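DEDONBERG, 7/31/24 – Varholm, the home textiles company, today announced a new line of bedding and sleepwear for small bedrooms. The line goes on sale in January and covers sheets, pillowcases, padded bed cushions and cotton pajamas. It will be sold in the company's own stores and through its retail partner, Alico.

The line was planned after a year of home visits. Varholm staff spent time with 200 households in and near Dedonberg and asked people how they make the bed, where spare linens are kept and what they wear to sleep. Many of the people they met live in one room or share a bedroom, and the bed is also where they sort laundry, read and eat breakfast.

"We kept seeing the same thing," said Meifang Lü, head of product at Varholm. "People own good bedding, but they have no place to put it when it comes off the bed. It ends up on a hook or over the back of a chair. So we started with storage and worked back to the fabric."

All sheets and pillowcases in the line have a sewn-in loop at one corner, so they can be hung from a standard wall hook or a rail. The loop is flat and sits under the mattress when the bed is made. Sheets come in 12 prints and two plain colors. White pillowcases are sold singly as well as in pairs, a change that store customers have requested for several years.

Padded cushions for the head and sides of the bed are new for Varholm. They are made for beds that stand against a wall, and the covers zip off for washing. The fabric was chosen by Deok-su Wi, who joined the company from the upholstery mill Jurčo and now runs its materials workshop.

"A cushion like this gets leaned on every night," Wi said. "The cover has to come off easily and go back on easily, or it will never be washed."

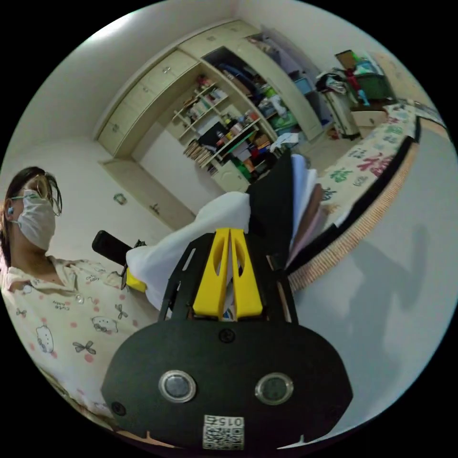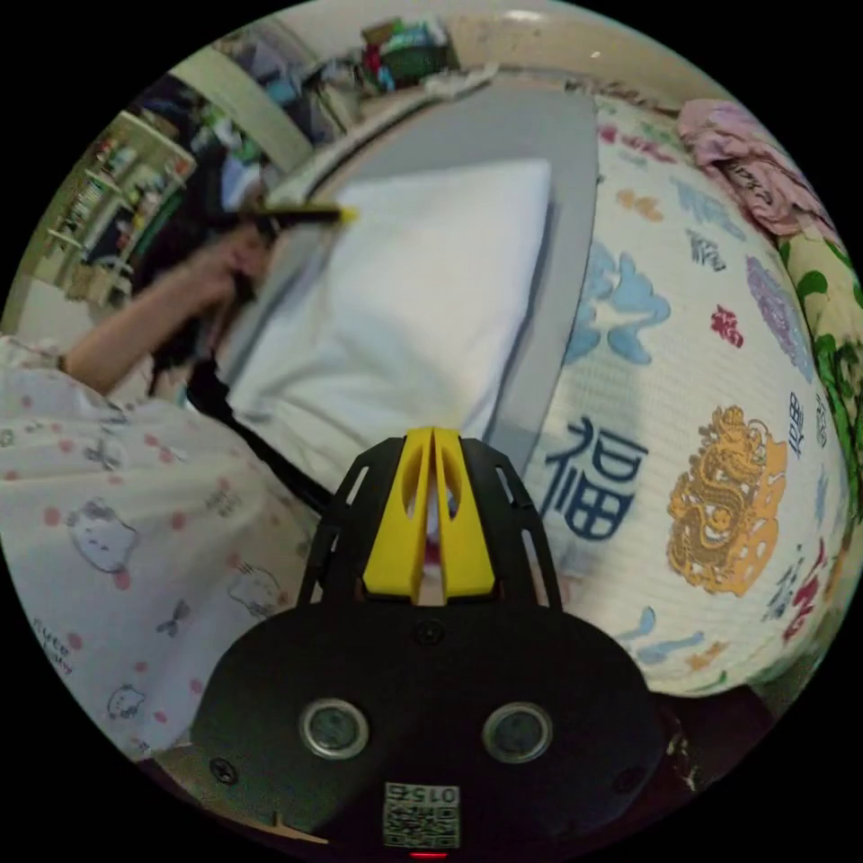 *Cartoon-cat pajamas in a bedroom. Second picture: a white pillow with a gray padded cushion behind and around it, and a white printed bedsheet to the right.*

Sleepwear makes up the smaller part of the line. Pajamas will be offered in adult sizes with a collar and a button front, and in a pullover style for children. Varholm tested the cotton for softness and shrinkage over repeated home washes before settling on a medium weight that can be worn for most of the year.

"Adults buy fun prints for themselves now, and they want them in proper sizes," said Jae-in Do, who manages sleepwear. "We have added longer sleeves and a longer leg to every pattern."

Varholm will also publish a free guide to caring for bedding in small rooms. It covers folding a fitted sheet on top of the bed, airing pillows, and hanging several pieces on one hook without creasing the bottom layer – a question that came up often during the visits. The guide was written by Han-gyeol Joo and will be available in stores and by mail. A first printing of 1,000 copies has been ordered.

Prices will be announced before the line goes on sale. Stores will continue to carry the current bedding range until stock is sold, and replacement covers for older Varholm pillows will stay in the catalog.

**About Varholm**

Varholm designs and sells bedding, towels and sleepwear for the home. The company is based in Dedonberg, where it has its design studio, materials workshop and main warehouse.

**Press contact**

Jae-hoon Yeo, Communications
Varholm, Dedonberg

Fabric samples and print cards are available to the press on request. Please give a mailing address and say which items are of interest.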